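**Update 3.6 for *Vudville* changes how relics drain magic**

Antunes, the studio behind the role-playing game *Vudville*, has released the third major update of the year. The update revises the way relics store and spend magic, adds a new region named Dretbridge, and corrects 284 reported faults. It is available now to all players at no cost, and existing saved games will carry over.

The largest change concerns the Zarik Lantern, a relic found in the flooded chapel near the end of the second chapter. In earlier versions, the lantern restored a character's full supply of magic and could be used again after a short rest. Players in the ranked arena had objected to this for several months, and the lantern was removed from arena play in December. Under the new rules, it holds 3 charges. Each charge restores half of the supply, and the last one leaves the character unable to cast any spell until the next shrine is reached.

The same principle now applies to 26 other relics. The studio's release notes state that the goal was "to make a relic a decision again, with a cost the player can see before using it." The cost is shown in the inventory screen next to the relic's name, in red when the character's health is too low to pay it.

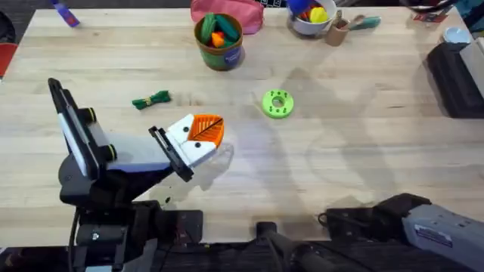 *A robot arm with an orange-tipped gripper over a wooden tabletop.*

Dretbridge is a walled river town to the north of the existing map. It can be entered from level 6 onward, either by the toll road or through the old salt tunnels, and it contains a market, a library and a short series of quests about a missing bell. The town's library also holds the complete text of the Ferry Letters, which had previously been scattered among locked chests in other regions. Players who have already collected all of the letters will receive a binding for them, which has no effect in combat.

Several smaller corrections are included. Companions no longer stop at the foot of ladders. The bridge guard's second line of dialogue, which had been missing in the English version, has been restored. Spell icons may now be enlarged in the settings menu – a request made often on the studio's message board – and the map can be read with the color filter turned on.

Arena rankings have been frozen while the new relic rules take effect. Matches may still be played, but results will not count until the freeze is lifted. Players who hold an unused lantern with more charges than the new limit allows will have it adjusted the first time they load a saved game, and will receive silver in exchange at the standard merchant rate. Claims for missing silver should be sent through the support form in the main menu.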